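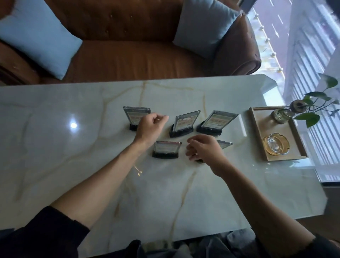
Adel Tawfik
8 May 2019

Can I freeze cooked chickpea fritters?

I made a double batch of fritters with grated courgette, chickpeas and a bit of feta. We ate half and the rest are in the fridge. Will they freeze, or do they go soggy? The batter had 2 eggs and 200 g of flour, if that matters. I fried them in a shallow pan, and they were fairly thick.

3 replies

brunner_k

Yes, they freeze fine. Let them go cold, lay them on a tray with space between them and freeze until hard, then tip them into a bag. I keep mine up to two months. Reheat from frozen in the oven at 200°C for 15 minutes and turn them once. Don't use the microwave, they go limp and the middle turns wet.

If yours are thick they may want a few minutes more — break one open and check it is hot right through. Next time salt the courgette first and squeeze it out in a tea towel. Most of the sogginess comes from that.

Flelon

never frozen them, ours don't last that long. nice cold with mango chutney

Arnico

Agree with the oven. Feta goes a bit crumbly after freezing but the taste is the same. I put baking paper between the layers as I have no room for a tray.

How long have they been in the fridge? If it was only last night, freeze them today. I wouldn't do it with ones that have sat there for most of the week.

Adel Tawfik

Made them yesterday, so they are going in now. Thanks.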